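Looking After Discs, Tapes and Film Memorabilia at Home

Guidance for members of the Trernora Film Library

Many households hold a collection of films on disc or tape, often together with posters, programmes and printed scripts. Such items last well in ordinary domestic conditions, provided that a few simple rules are followed. The advice on this page applies to private collections. Members who have borrowed items from the Library should also read the loan conditions supplied with them.

Where to keep a collection

Choose a room that is lived in and heated normally. Lofts, garages and sheds are unsuitable, as the temperature in them rises and falls sharply over the year. Shelves on an inside wall are preferable to those on an outside wall, and no shelf should stand directly above a radiator. Keep discs and tapes out of direct sunlight, which fades printed sleeves long before it harms the contents.

Discs should stand upright in their cases, like books. Cases stacked flat in tall piles tend to crack at the hinge, and the lower ones are awkward to remove. Leave a little slack at the end of each row so that a case can be taken out with one hand.

Tapes should also stand on end, fully wound to one side. Keep them well away from loudspeakers, which contain magnets.

Handling and cleaning discs

Hold a disc by its outer edge and centre hole. To release it from the case, press the centre hub first and then lift. Bending a disc against a stiff hub is a common cause of small cracks around the hole, and a disc cracked in this way should not be played.

Loose dust may be removed with a rubber blower. Fingerprints should be wiped with a clean, soft, lint-free cloth, working in straight lines from the centre to the edge. Do not wipe in circles. If the mark remains, dampen the cloth with a little distilled water and dry the disc with a second cloth. Household polish, window cleaner and paper towels should not be used.

A player that refuses one disc but accepts others is seldom at fault. Clean the disc and try it in a second machine before arranging a repair.

Older tapes

A tape that has not been played for several years should be wound forward to the end and back again before viewing. Inspect it first through the window of the cassette. White or powdery marks on the edge of the tape may be mould, and such a tape should be sealed in a bag and kept apart from the others. It must not be put into a player, as the mould can be carried to every tape played afterwards.

Home recordings deserve priority over films bought in the shops, which can usually be replaced. Have them copied while a working player is still to hand, and check each copy from beginning to end before putting the original away.

Posters and paper items

Posters are best stored flat, between sheets of acid-free tissue, in a shallow drawer or folder. Where space does not allow this, roll them loosely around the outside of a wide tube with the printed side facing outwards and a layer of tissue beneath. Rubber bands, sticky tape and drawing pins all leave marks that cannot be removed. Paper clips should be taken off programmes and scripts, as they rust.

A framed poster should hang away from windows, with a mount or spacer to hold it clear of the glass.

Keeping a list

A short written list is useful for insurance and prevents the same title being bought twice. Record the title, the format, the shelf and any damage. The Skonum branch holds 2,178 discs under a plain system of shelf letters and running numbers, and the same method works perfectly well for a collection of 30. Number the case and leave the disc itself unmarked - adhesive labels can unbalance it in the player.

Lending to friends should be noted on the same list, with the borrower's name and the month.

Further help

Cleaning cloths and acid-free tissue may be bought at the Skonum and Flerkmont branches. Staff at Flerkmont are available on Saturday mornings to look at damaged items and advise on copying. Each member may bring up to eight items at one visit. The advice desk does not give valuations.
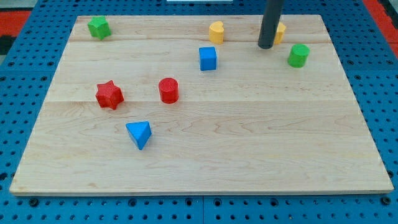
May discs be kept in plastic wallets to save space?

Wallets are acceptable for discs in regular use, provided that each disc has its own soft-lined sleeve and the wallet is stored upright and not overfilled. Discs intended for long keeping should remain in rigid cases.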